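Kiladton Kindness Letters – read me first

Hi, and thanks for stopping by! I put this collection together over two winters, mostly at my kitchen table, and it's a pile of true stories people sent me about strangers who helped them.

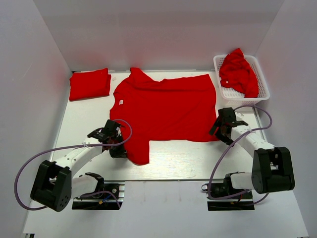 It started with a bus driver in Pradlow who waited while my mother went back for her hearing aid. I wrote that up for the town newsletter, asked if anyone had one like it, and the letters just kept coming (my mailbox lid still doesn't close right).

What's in the folder

There are 706 letters in all. Of those, 482 came on paper and I typed them up myself, so blame me for the typos. The rest came by email. 378 are from Kiladton and the others are from Pradlow, Siritz and a few farms past the Wogan bridge.

Each letter is its own text file, with the town and the month at the top if the writer gave them. Plenty didn't! "One August when I was small" is as close as some of them get, and I left it that way.

What I changed

Names are gone, swapped for a word like "neighbor" or "nurse." I fixed spelling only where I couldn't follow the sentence. Two letters tell the same flood story from opposite sides of the street – they don't agree on who brought the soup, and I kept both.

Using them

Read them aloud, print them, use them in class, whatever you like. Please don't sell them, and please don't try to work out who wrote what. If you find your own letter and want it taken out, write to me and I'll remove it that evening.

Still to do

The Siritz letters need sorting by month. I also have a shoebox from Wogan I haven't opened yet.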